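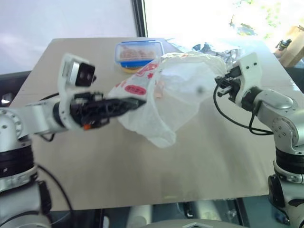 Bagging arms on the packing line - 8 weeks in, what changed for you?

Board: Shop Floor Talk

packrat_dee
Posted 2019-06-04

I work second shift packing at the Batthorpe building (prepared foods side, if anyone here knows it). We got our first pair of bagging arms this spring and I've been meaning to write something up because I keep seeing people ask what it's like.

So, the job used to be: grab a bag, open it, container goes in, tie it, slide it down. All day. My thumbs were wrecked by break time! Now there are two arms that hold the bag open between them, one on each side, and I spend most of my shift at that station as what they call a tender. I stock the bags, I clear the ones it mangles, I push the button when it stops and sulks.

My hands feel so much better. But I used to stand next to two other people and talk all night, and now the next person is clear over by the labeler. I did not expect to miss that as much as I do. Anybody else?

---

lowgear
Tender here too, at Ternby. Same thing with the talking. We ended up asking our lead to move the label table so it faces the arm station and that helped a lot. Took one evening and an extension cord.

What rate are they holding you to? We were told 300 an hour and I have never once seen it.

---

packrat_dee
Ha, our best hour so far was 201, and that was with me babysitting it the entire time. The thin bags are the trouble. They cling together and it pinches two at once, or it gets a good grip on one side and a bad grip on the other and then the whole thing sags.

---

mr_socket
Maintenance side, so take this how you like. Most of the stops I get called for are bags, and purchasing keeps changing the bags. The arms were set up on one kind and then a cheaper kind shows up and everyone's mad at the machine. Ask who orders your bags and go be nice to them.

Also please wipe the gripper fingers at the start of the shift. Please.

---

nightshift_carla
I'm going to be the grump. We had six on that line at Ellby and now we have four. They said no one would lose a job and I guess that's true on paper, the other two got moved to the dock, but one of them has a bad knee and quit by the end of the month. So when people say "it's just helping with the boring part" I get a little short with them.

And tender pays the same as packer, at least for us. You're fixing a machine's mistakes for packer money.

---

lowgear
Same pay here until somebody pushed. We got a bump for anyone signed off on clearing faults. Not huge, but it's there. Get the sign-off in writing, they "forgot" about mine for weeks.

---

mr_socket
@nightshift_carla I don't think that's the arm's doing though, that's a manager deciding to run with four. Our line kept everybody and added a second product.

---

nightshift_carla
Sure, and who bought the arm? They bought it so they could run with four. I've got nothing against the thing itself, I even like it on a good night. I just don't see how you split those two apart.

---

packrat_dee
I go back and forth on this, I really do. We haven't lost anyone yet but they stopped filling spots when people leave, so it's the slow version of what Carla's talking about.

The pay thing I did not know! Going to ask about it. Our contract is up for talks in July and I'd like to walk in with what other places are getting, so if you tend one of these, post your setup (and whether you got a bump).

---

beltsander
Lurker, first post. Wong plant, no bump, no sign-off, training was a 2 page handout. Our counter read 3,758 bags for the week and I'd guess I re-opened a good chunk of those by hand. Following this one.

---

lowgear
@beltsander ask for the fault clearing class by name. If they say there isn't one, ask what happens when you reach in to pull a stuck bag. They found us a class pretty quick after that question.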